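Chapter 2
What Do Shape Studies Prove?

Firms that sell furniture to cafés and schools like to say that people talk more at a round table. The claim is repeated so often that few readers stop to ask where it came from. In this chapter we look at one source, the Trorkside seating study, and ask how much weight it can bear.

The study followed 231 diners at a canteen in Plelludow. Those at round tables stayed longer and told the researchers they had enjoyed the meal more. So far, so good. But the diners chose their own seats. Friends who meant to chat may well have picked the round tables, and people eating alone may have gone to the long benches by the wall. The report gives this possibility two lines on page 21.

A later survey, paid for by the furniture maker Tastero, had 464 replies and reached the same result. It also had the same fault. Asking more people a weak question does not make it a stronger one.

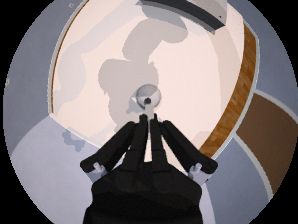

Shape is easy to record, and that may be why researchers are so fond of it. Noise, light, the price of the soup and the time of day are harder to pin down, and most of the reports leave them out. A round tabletop like the one here tells us nothing about who would choose to sit at it, or why. Rungrueang, the method set out in section 2.1, tries to deal with this by giving diners their seats at random. Whether it succeeds is a separate matter.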